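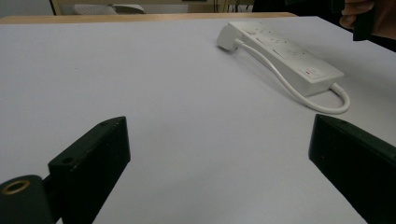 Visit to Heinonen, Stirstead, January 20, 2002

We reached the Heinonen building at ten and were met at the side door by Aino Huttunen. Seven of us had come up from Plarkinberg on the early coach.

The first stop was the cable room, where power strips and extension leads are looked over before they go out to offices. The tables are white with a pale wooden edge. Joonas Karppinen talked us through the work. Cords are to be coiled beside the strip and fastened with a tie, plug end outwards. Strips with a switch at each socket go on a separate shelf from the plain ones.

The shelves hold 3660 leads when full. A box takes 53.

Lunch was soup and rye bread in the canteen. In the afternoon we saw the Ekodlow store next door, then walked back to the coach. The next visit is in July.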